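3. How late diners choose where to eat 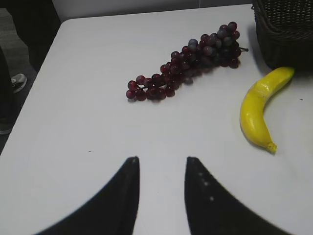 Figure 2. A white tabletop with a rounded corner.

I started this part of the study in January, mostly by sitting in restaurants until they shut (there are worse jobs). My question was a simple one: when people turn up after nine, what makes them stay for a full meal and what sends them off with just a drink?

I picked four places that keep their kitchens open late – Faltell, Clastar, Wolde and Staltora – and spoke to 83 diners as they were paying. Each chat took five minutes or less. I asked what they'd planned to order, what they ended up ordering, and whether anyone had told them when the kitchen closed.

That last question turned out to matter far more than I'd guessed! At Wolde and Clastar the closing time is printed on the menu, and people there talked about it quite happily. They'd order their mains first and worry about cocktails later. At Faltell you only hear about it from the waiter, and several guests told me they'd felt hurried, even when they had plenty of time left. Staltora is harder to place, as it swaps to a short bar menu at 10 p.m. and half the room seemed to come for exactly that (the fried potatoes came up again and again).

I should say that I went to Staltora only twice, so I wouldn't lean on those answers too heavily. I also missed anyone who looked at the menu outside and walked on, and I'd love to know what they were thinking. Prices I've left for Section 4, where I compare the bar menus with the full ones.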